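Workshop tips: collecting pick-and-place examples that are worth keeping

These are the habits we've settled into on the Vustasora project, where the arm learns to lift ordinary groceries from watching people drive it. Most of them cost nothing. Updated 28/03/2022.

Pick things with a simple shape first. Tubes, cans and small bottles stand up by themselves and can be put back on the same spot without fuss. Save bags and anything floppy for later, when your operators have their hands in.

Mark the start spots. A bit of low-tack tape under each object is enough. Move the marks after every 60 takes, or the model will learn the spot instead of the object.

Watch for shine. A steel top gives you reflections, and a brightly colored can will show up twice, once standing and once upside down in the metal. We keep some takes like that on purpose, then put a matte cloth down for the rest and tag the two groups separately. 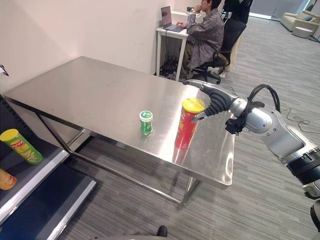 Grip height matters more than people expect. Tell operators to close on the same part of the object for a whole batch, then change it for the next batch. If everyone grabs wherever they like, you get five styles mixed together and no way to sort them afterward.

Close slowly on cardboard tubes. They dent, and a dented one is a different object as far as the cameras are concerned. Keep spares of each color and swap them out at the first crease.

Write the label before the take. "Lift red can, set down left" takes a few seconds to type. Rianne Stevens keeps our label list and has it down to 58 phrases, which covers nearly everything we do on the table. Don't let people make up new ones in the middle of a batch.

Keep the failed takes. A slip or a miss is useful if it's labeled as one. Put them in their own folder and don't trim them.

Let people walk around. An office with nobody in it gives you a model that gets confused the first time someone pulls out a chair. Don't clear the room, just ask people to stay out of reach of the arm.

Check every camera before each batch, the wrist one included. Open a still from each and look at it at full size – smears are hard to spot in a thumbnail. You want the fingers clear of the glove or sleeve and enough of the background to tell where the hand is. 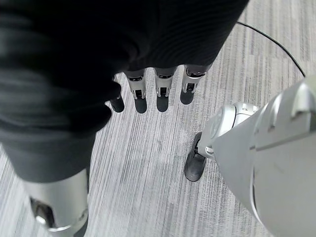

Wrist view with the hand open over the carpet. All four fingertips and the thumb should be easy to find.

Look after the coverings. Fabric creeps toward the fingertips over a long session. Pull it back at every break, and do it with the power off.

Mind the cables. Anything thin and black on a gray carpet is easy to miss with your feet. Run them along one side and tape them down where people cross.

Stop after an hour. Takes get sloppy when the operator is tired, and you'll throw half of them out anyway. Teodora Stojanovska swaps operators at the hour even when a batch is nearly done, and her sets need the least cleaning.

Name folders the dull way: date, object, operator, batch number. We tried nicknames in June and spent a long time sorting it out.

Back up to two drives the same day. We had 4000 takes on a single disk once – it was fine, but the copy should have been made weeks earlier. Copy first, then check that a few files from the second drive open properly before you wipe anything.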